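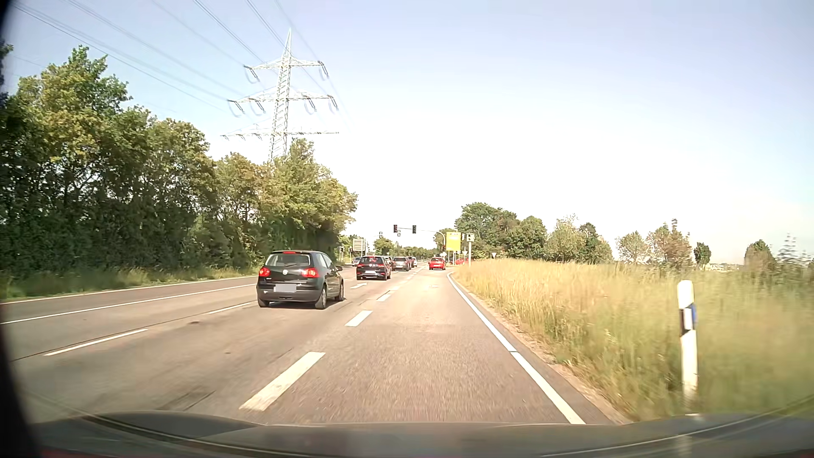

January 19, 2024

Got in late, so the second bake of the Trevaskis glaze didn't go into the kiln until after lunch. Hamish had already weighed out the dry mix for me (thank you!!) and left it in the tub with the green lid.

Sieved it twice. Still a bit gritty on the fingers, and I think that's the new feldspar, but Paora says it was like that in August too and the pots came out fine. We'll see. I want to try a finer mesh next week if Maxine can find the one we lent to Saltiro.

Dipped 62 test tiles, 3 seconds each. The ones on the buff clay drank it up way faster than the white ones, so those are going to be thick. I scratched a B on the back of each buff tile so we can tell them apart later, except I forgot on the first few, so go by the clay color on those.

Kiln is set to go up slowly overnight, some 2000 F at the top, with a short hold. The bottom shelf has been running cool, so I put spare cones down there and kept most of the tiles up high. Johannes, please don't open it before I'm in, even if it reads cold!

Also we're nearly out of kiln wash. And the scale drifts if you lean on the bench, so tare it every time.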